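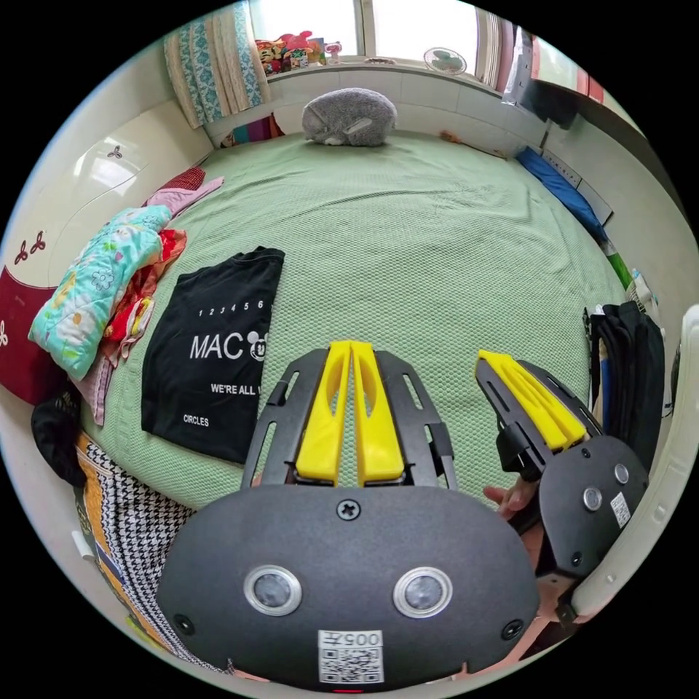

AVDALE, May

The Office of Household Returns at Avdale wishes to record the following in respect of the back bedroom at the upper residence, which was entered for inventory shortly after nine in the morning, in accordance with the Removal Order and with the consent of the family.

The family had been told to reduce their belongings to what the Trirnolik ferry would carry. The allowance was two crates for each household, and the Office had 973 households on its list. It was not expected that any one room would detain an inspector beyond the quarter-hour. The back bedroom detained this inspector until the lamps were lit in the street.

The bed was entered first, under Large Furniture, Not to Travel. The sheet was pale green and was entered separately. Upon the sheet lay a black T-shirt printed with the numbers from one to six, the word MAC and the head of Mickey Mouse. With these were the words WE'RE ALL and CIRCLES. The Schedule of Garments requires that any wording be copied in full and its meaning given. The inspector copied the wording. The column for meaning was left blank, and the Office has since written twice to ask for it.

The child of the house, who had been permitted to remain, was asked whether the shirt would travel. The child replied that it depended on the pillow.

The pillow was grey and plush and had the shape of a round animal. It occupied the head of the bed. The Schedule distinguishes between bedding, which is supplied on arrival, and animals, which require a certificate from the Serrano quarantine station at a fee of 1,100. The inspector explained this distinction with care. The child asked which animals were round. The inspector consulted the Schedule and was unable to say.

Work then passed to the heap on the left of the bed. A light blue blanket with flowers and a yellow border lay on top, with orange and red cloth under it. The mother, speaking from the passage, stated that the blanket had come from her own mother's house in Plivance, before the water was let into the valley. She asked whether there was a column for that. There was a column for Origin, and Plivance was written in it, although the name had been withdrawn from official use and should properly have been given as Reservoir, East Side.

A black-and-white cloth edged in orange was noted at the bedside. The cream wardrobe with its red flowers was entered as Not to Travel. So was the white cabinet with the red trim. The desk fan was found to be within the limit for weight, but voltages on the far shore are not the same, and the mother said that it should stay and keep the room company.

There remained the toys on the window sill. The Schedule allows five to a child. The inspector read out this provision and waited. The child looked at the row for some time, and then at the small pink figurine, and asked whether the ones left behind would be told.

The Office has no procedure for this. The inspector closed the book and said that, in the absence of a procedure, an inspector might use discretion. The toys were accordingly entered as one article – Row, Coloured – and assigned to the first crate, to be wrapped in the blanket.

The pillow was entered as bedding, retained by the child for immediate use. No certificate was sought.

The form was signed in the passage. The shirt was still on the bed when the inspector went down, and the child was folding it with the words on the inside.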